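FOR IMMEDIATE RELEASE

**Brellora Shared Workshop Completes Paired Hand-Held Gripper Build, Publishes Full Parts List**

ORMSBY, June — Brellora, the member-run workshop in Ormsby, has completed a pair of hand-held grippers for recording manual tasks at the table and is releasing the drawings, the parts list and the assembly notes. The package is called Jiltoline. It covers both tools, the finger set, the drill templates and the file format used for logging.

The grippers are operated by hand. The user squeezes a grip, the two fingers close in parallel, and the opening width is logged along with the video. Recordings made this way can be used to train an arm fitted with the same fingers. The arm itself is outside the scope of this release and is being built separately at the Skonderau workshop, which expects to mount its first finger set later in the year.

**Design**

Each tool has a wide black body with cut-outs in the side arms. The cut-outs were added in the second revision to reduce weight at the front, where earlier versions tipped the wrist forward during long sessions. The body is fastened from the top with round-head screws, so a finger can be changed without removing the tool from its grip.

The fingers are narrow upright blocks with replaceable blue pads on the inner faces. Pad stiffness went through several rounds of testing. A soft pad holds a round handle well but lets a flat one rotate. A stiff pad does the reverse. The released version uses a single medium grade on both fingers and a slightly deeper bond line at the tip. Members who work mostly with flat objects may prefer the stiffer grade, and the cutting template fits both.

Parts for one complete tool fit on a small desktop printer in 7 plates. Total print time at the recommended settings is 51 hours per pair. Faster settings were tried and are not recommended for the side arms, which cracked at the inner corner of the cut-out when printed with thin walls. The bodies can be printed on any machine with a heated bed. Linkage parts should be printed flat and reamed before assembly.

**Testing**

The pair was tested on a table-sorting task using ordinary kitchen items: plastic and metal forks, spoons, knives, chopsticks and a cooking pot. Cutlery was chosen for the range of handle sections it offers at low cost. Thin flat handles are the hardest case for a parallel jaw, particularly when the item lies against a tablecloth and the fingers have to reach under its edge.

Brellora logged 176 runs with the final revision. Each run was done with both tools in use, one in each hand. Two faults were found and corrected during this period:

- Backlash in the finger linkage, which caused the logged width to differ between opening and closing. A light return spring now holds the linkage against one side.
- Loosening of the screws near the finger base. The assembly notes now call for thread-locking compound at these points and a torque check before the first session.

A third issue remains open. Reflective items such as steel pots disturb position tracking when they fill a large part of the view. Patterned table coverings help, and the notes suggest using one. Members are testing a change to the tracking settings, and the result will be added to the package when it is ready.

**Building the tools**

The assembly notes assume access to a printer, a small drill press, a set of hex keys and a soldering iron. No machined parts are required. Builders who do not have a drill press can use the printed hand guides, with some loss of accuracy at the finger pivots. The width sensor must be calibrated fully open and fully closed before each session, and again after any pad change.

Left and right tools share the same body file. Only the grip is mirrored. Builders who plan to work with one hand can print a single tool and skip the synchronization cable described in the last section of the notes.

**Availability**

The Jiltoline package is free to download for home and workshop use. Printed copies of the assembly notes are kept at the front bench in Ormsby. A cut pad set, enough for both tools, can be collected there during open hours. Brellora does not sell finished grippers.

Corrections to the drawings may be sent to the workshop by the contact form. Please give the revision letter marked on the drawing and the type of printer used. Comments received on the draft notes are being published with the release, beginning with the one printed at the end of this announcement.

**About Brellora**

Brellora is a shared workshop in Ormsby with benches for electronics, printing and light metalwork. Its automation bench is open to all members in the evening from 6 p.m.

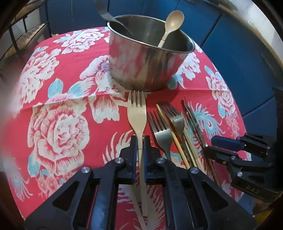 Skonderau wrote that the return spring fixed the width error on its own pair, but that the drill template for the finger pivots prints slightly undersized on its machine and should carry a printed scale bar so builders can check it before drilling. The workshop also asked for the pad template as a separate file.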